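粉色的那个

我到Cundell上班的头一天,主管问我会不会熨衣服。我说会啊,谁不会。她看了我一眼,把一块布丢到桌上就走了。

说是上班,其实就是在一层办公楼里弄家务,叠毛巾、熨布、把东西装进桶里再拿出来。我妈在电话里听完,沉默了好一会儿,然后说,你在家怎么不弄呢。
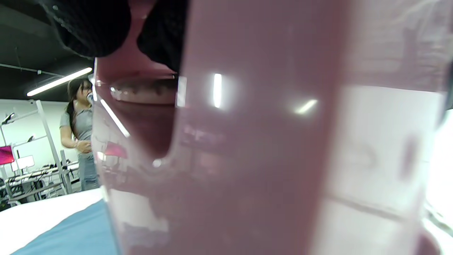
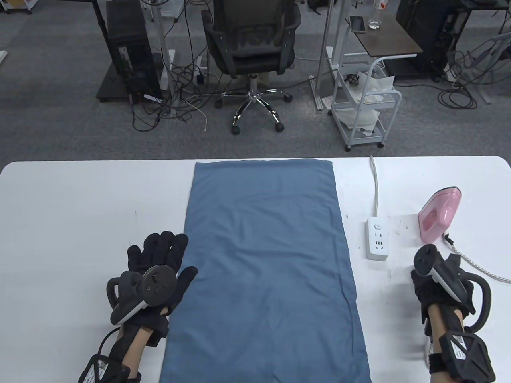
上面一张是粉色的塑料桶,贴得很近;下面一张是白桌子,上面有蓝灰色的布和粉色的小熨斗。

先说桶。那是一种脏脏的粉,介于藕荷色和退烧糖浆之间,半透明,灯光落上去就亮一道一道的。我特别喜欢隔着它看东西。隔着桶看过去,整间屋子都是粉的,模模糊糊,像谁在屋里煮了一大锅糖水。刚来那阵子我老趁没人的时候蹲下来看,看一会儿再站起来,世界又变回灰地毯和白桌子,心里还挺失落的。

熨斗也是粉的,但跟桶不是一种粉。熨斗粉得比较正经,小小一只,立在桌子右边,后面拖着一条白灰相间的编织线。我第一眼看见它,还以为是玩具,就那种过家家的,按一下会发出嘟嘟声。后来它烫了我的手指头,我才对它客气起来。

我跟你说,熨衣服这件事我以前真没认真想过。我大学四年没有熨过一件衣服,毕业照那天的衬衫是挂在浴室里用热气蒸的,蒸完更皱了。所以头一天我对着那块布,心里是虚的。布有点像毛巾又有点像枕套,我到现在也没搞清楚,我们都叫它“长条”。长条铺在桌子正中间,从那头一直铺到我肚子跟前。我左手按着,右手推熨斗,推到一半,布跟着熨斗一块儿往前跑了。

我把它拽回来,它又跑。

那天下午我一共熨了多少遍我不知道,反正后来长条上有一道褶子,怎么都下不去,像一条小河。我喷水,我加力气,我换方向,甚至把它翻过来从背面熨。翻过来以后,背面多了一道新的。

我当时差点把熨斗摔了。

主管路过的时候停了一下,说,你别跟它较劲。说完又走了。她这个人讲话从来只讲半句,剩下半句要自己猜。我猜了一晚上,躺在床上两只手在被子上比划,把被子也给抹平了。

我那时候住在Pornstead路的尽头,一间房,窗户朝着一家叫Lotano的洗衣店。我搬进去半年多都没进去过,因为我觉得洗衣服花钱很傻(房租已经够傻了)。第二天下班我进去了。店里很热,有个阿姨站在大台子后面熨床单,一张床单,哗一下铺开,熨斗走过去,哗一下对折,熨斗再走过去。前前后后我还没把伞收好,她就熨完了。

她问我取什么。

我说我不取什么,我想看一下。

她大概以为我脑子有问题,不过也没赶我,就继续熨。我站在门边,伞滴着水,看她熨完床单熨桌布,熨完桌布熨一条小孩的背带裤。她左手一直在动,这是我看出来的第一件事。我按布是死按,一巴掌压在那儿;她是摸着走的,手在熨斗前面一点点的地方,轻轻往外抹,熨斗跟着手走,像遛狗,手是人,熨斗是狗。

我把这个比方说给她听,她笑得把熨斗立起来歇了一会儿。

她说,你那个褶子,是烫死的吧?

我说对,像条河。

她说烫死的褶子就别再烫了,弄潮,晾在那儿,让它自己松一松,回头再说。

我说那要等多久。

她说你急什么呀。

我走的时候觉得空着手不好意思,就花2块钱买了她柜台上的一个晾衣夹,木头的,夹得死紧。那个夹子我现在还用来夹挂面袋子。

后来我就按她说的弄。早上把长条喷潮了摊在桌上,先去干别的。别的活儿主要就是那个桶。桶里要放东西,放什么看当天的单子,有时候是袜子,有时候是一堆软趴趴的小玩意儿,放进去,拿出来,再放进去。听着没意思吧?我一开始也觉得没意思,后来发现里头有讲究。袜子要是从高处扔进去,会散成一朵花;要是手伸到底再松开,就乖乖趴着。我比较喜欢散成一朵花的。主管喜欢趴着的。我们为这件事没有吵过架,只是她每次经过都把我的花按平。

等我弄完桶回来,河变浅了。真的,浅了一大半!我拿熨斗过去,左手在前面摸着,右手在后面跟着,走得很慢很慢。桌上有些黑印子和刮痕,不知道是谁留下的,我熨到那附近就老走神,想着前头的人是不是也在这儿跟一块布生过气。一走神手就碰到了熨斗边上,烫得我原地跳了两下。可是褶子没了。

我把长条提起来对着灯看,又放下来,又提起来。旁边没有一个人注意到我。我特别想找个人说,喂,你看,平了。最后我给我妈发了张照片。她回我一个字:皱。

我放大一看,右下角确实还有一点。

那阵子公司里流传一个数,说我们这一层得熨够1000次才算完。我不信,又不敢不信。我们有个本子,Yimer牌的横格本,硬壳,用一截绳子拴在柜子上,每个人熨完一次就在里面画一道。轮到我翻的时候,别人画得整整齐齐,五道一捆,我画的像草。翻到那一页上头写着400,用红笔圈了一圈,旁边不知道谁画了一个小熨斗,还给它画了两只脚。我想了想,给它添了一顶帽子。

过了两天再去看,帽子上多了一朵花。

我到现在都不知道花是谁画的。我怀疑过坐窗边那个老吃橘子的,也怀疑过打扫卫生的叔叔,甚至怀疑过主管,虽然她看起来不像会画花的人。我就每隔几天添一点东西上去,添一把伞,伞上第二天就有了雨点;添一个板凳,板凳底下就趴了一只猫。有一回我什么也没添,第二天去看,那个小熨斗旁边冒出来一句话,字特别小:今天呢?

我对着那三个字站了好久,笔都拿不稳,最后在猫旁边画了一个桶。黑笔画不出粉色,我就在桶上写了个“粉”字。

七月最热的那几天,空调坏了,熨斗一开,桌子前面简直没法站人。大家都躲着这张桌子,我反而愿意去。那时候我已经熨得挺像样了,长条一铺,手一抹,熨斗遛过去,遛回来,不跟它较劲。我忽然懂了主管那半句话的后半句,或者说我自己给它编了一个后半句:你别跟它较劲,它比你有时间。

我跑去跟主管说了。她想了半天,说,我当时是想说你别跟它较劲,那块布本来就是次品。

我回到桌子前头,又看了看长条。它趴在那儿,一边宽一边窄,怎么摆都不太正。难怪。我在它身上花了整整一个夏天,它居然是个次品!可是说来也怪,后来换了新布,又白又挺,熨斗一过就平,我熨了几回就没劲了,还是偷偷把长条从柜子里翻出来用。

我走的那天去翻了本子。我自己那一栏,歪歪扭扭的草,数下来是93道。我以为起码得有两倍。小熨斗那一页已经挤得没地方了,帽子、花、伞、猫、桶,后来又有了月亮和一碗面,我找了半天,在桶底下找着一小块空白,写了个“走啦”。

写完我把绳子绕好,去把粉桶擦了擦,蹲下来隔着它最后看了一眼。屋子还是粉的,糖水还在煮。有两条腿从桶后面走过去,粉粉的,停在柜子前面,站了挺久。

我没站起来看是谁。

我等那两条腿走了才去拿包。路过柜子的时候,本子摊着,“走啦”后面多了一个逗号。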